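Galerie du projet Plivach, volet « recalage sans marqueur »

Cette page rassemble ce que nous montrons d'ordinaire aux visiteurs du laboratoire quand ils demandent comment la pince sait où elle se trouve. Le volet est mené par Mayu Kaneko et Nazar Tymoshchuk, avec Kohei Ogura pour la partie mécanique. Les légendes sont un peu plus longues que d'habitude, parce que plusieurs personnes nous ont demandé les détails de la méthode.

## Le problème de départ

Un bras qui travaille sur une table doit connaître la position du plan de travail par rapport à son poignet. Dans la première version de Plivach, nous collions des marqueurs imprimés sur la table. Ils se décollaient, se salissaient, et il fallait refaire l'étalonnage chaque fois que quelqu'un déplaçait le mobilier. Tsutomu Fujimoto a proposé de s'en passer et d'utiliser uniquement ce que la caméra du poignet voit déjà : bords, joints entre plateaux, défauts de surface.

Les tables blanches sont un cas difficile. Les détecteurs de points classiques n'y trouvent presque rien, et quand une zone texturée entre dans le champ, ils s'y concentrent tous.

## Vue du poignet, pince ouverte

Les deux doigts noirs sont écartés, sans objet entre eux. La méthode s'appuie sur les lignes : le joint avec la seconde table au fond, le bord gauche du plateau contre le mur gris, le pied du panneau perforé à droite. La fine rayure vers le milieu du plateau fait aussi un bon repère, malgré son faible contraste.

Les perforations du panneau sont exclues du calcul. Leur motif est trop régulier : un trou ressemble à son voisin, et l'appariement d'une image à la suivante peut glisser d'un cran sans que l'erreur se remarque tout de suite.

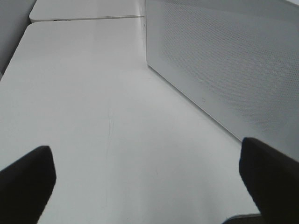 ## Ce que fait le programme

Le module s'appelle Yook. Il reçoit l'image du poignet et l'état des articulations, puis procède en 3 passes :

1. Masquage des doigts. Leur position dans l'image dépend seulement de l'ouverture de la pince, donc le masque est calculé et non appris.
2. Extraction des segments longs et élimination des zones à motif répété.
3. Ajustement de la pose du plan par rapport au poignet, en partant de l'estimation donnée par les articulations.

Le masquage paraît secondaire, mais c'est lui qui nous a coûté le plus de temps. Des doigts sombres sur un plateau clair produisent les contours les plus nets de toute l'image. Si le masque est trop étroit, Yook s'accroche à ces contours et conclut que le bras ne bouge pas. Nous avons fini par l'élargir de 2 pixels de chaque côté.

## Résultat sur la table blanche

Nous avons comparé Yook à la version avec marqueurs sur environ 40 trajectoires, avec le même bras et le même éclairage. L'erreur de position est comparable tant que le joint ou un bord du plateau reste dans le champ. Elle augmente nettement quand la pince descend près de la surface et que la caméra ne voit plus que du blanc. Dans ce cas, Yook signale une confiance basse et le contrôleur garde la dernière pose jugée fiable.

Les rayures et les petites marques aident davantage que prévu dans cette situation. Nazar a refait les essais en les retirant du calcul : la confiance tombe plus tôt dans la descente. Nous ne savons pas encore si l'effet se maintient sur des plateaux neufs.

## Ce qui ne marche pas encore

- Un éclairage rasant crée des lignes d'ombre que Yook prend parfois pour des bords.
- Deux plateaux mal alignés en hauteur faussent l'ajustement, qui suppose un seul plan. Une variante à 2 plans est en cours d'écriture.
- Quand un câble du bras passe dans le champ, le masque ne le couvre pas.

Toshio Tsuji travaille sur le premier point avec une estimation de la direction de la lumière. Les essais préliminaires datent d'avril et ne sont pas encore assez nombreux pour être publiés ici.

## Données et réutilisation

Les séquences de test sont stockées sur le serveur Narnoto, dans le dossier du projet, avec les valeurs articulaires et les masques. Le format est celui de Flirkine, notre outil d'enregistrement. Pour une copie, écrire à Mayu Kaneko en précisant l'usage prévu. Les séquences avec marqueurs sont rangées à part et leur étalonnage n'est plus maintenu.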